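7/30/24 | Posted by Éabha Rafferty

Clodov mobile build: where we've got to

Hi Clodagh, and everyone at Murton who signed off the second payment. I promised you something readable this time, so I've left the spreadsheets in the shared folder and I'm just going to tell you how it's going.

The closed test of Gumenen opened with 200 places and we've since raised that to 1000. As of this morning 1172 people have asked to join, so there's a waiting list (my first ever!). Matchmaking holds up well in the evenings and gets slow after midnight, when bots fill more of the seats than I'd like. The harbour map is finished. The marsh map still drops frames on older phones when the fog rolls in, and I've cut the reed beds back twice already. 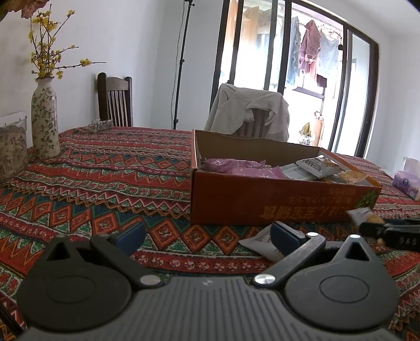 Gripper over the patterned tablecloth.

Controls took longer than planned. Testers kept firing when they meant to crouch – same thumb, buttons too close – so we moved crouch to the left side and let people drag everything about to suit themselves. Complaints dropped off after that, though left-handed players still want a proper mirrored layout and I think they should have one.

Money: we're inside the budget apart from sound. Mac Mathúna redid the footsteps and the boat engines, and that went over by 2 days' pay. I've taken it out of the trailer pot.

Next up is the ranked mode, then the shop screens. I'm still aiming for a public release in December. Could you let me know whether Clodagh Heffernan or someone else needs to approve the age rating form? It's sitting in my drafts.

Filed under: Mobile, Dev Updates, Funding
Contact | © Clodov | Back to top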